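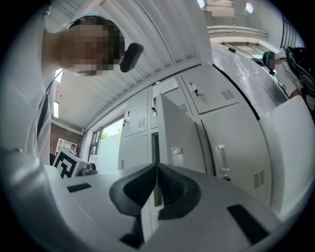 Instructions and templates for the Plurness paper lantern afternoon, kept together so that anyone can run it again. Written by Anel Sibiya, with corrections from Uchenna Aliyu.

## What's in the folder

- `templates/` — 7 lantern shapes, A4, black line only
- `templates/small/` — the 4 simplest shapes at half size, for under-fives
- `handout.md` — the sheet children take home
- `shopping.md` — paper, glue, wire and string, with amounts

`handout.md` still shows the old star with six points. The template has five.

## Printing

Print at 100%. "Fit to page" shrinks the tabs and the lids won't close. We used 160 gsm card for the frames and white tissue for the windows. Ordinary printer paper sags once it has glue on it.

The Tukar glue sticks were fine on tissue. PVA wrinkled it unless it was brushed on very thinly.

## Making one

1. Cut the outer line, then the windows. An adult should do the windows on the fish and the owl.
2. Score the dotted lines with an empty biro.
3. Glue tissue to the inside and leave it for ten minutes.
4. Fold, glue the long tab, and hold it while you sing something.
5. Punch two holes and thread the handle.

Battery tea lights only. The base is cut for the Rareo size; others may need the circle trimming.

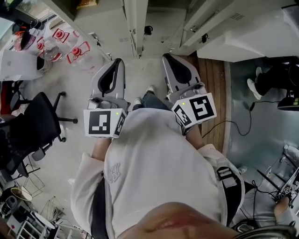
*Plurness, looking down at the floor.*

## Known problems

- The owl's left ear tab is too narrow. Gwendolyn has redrawn it but the new file isn't in yet.
- Glitter gets into the tissue glue and stops it sticking — put it on last.
- The moon needs two tea lights to show up outdoors.

## Using the templates

Free for schools, libraries and families. Please don't sell them, printed or otherwise. If you change a shape, save it under a new name and leave the original alone.

Last changed 6th September.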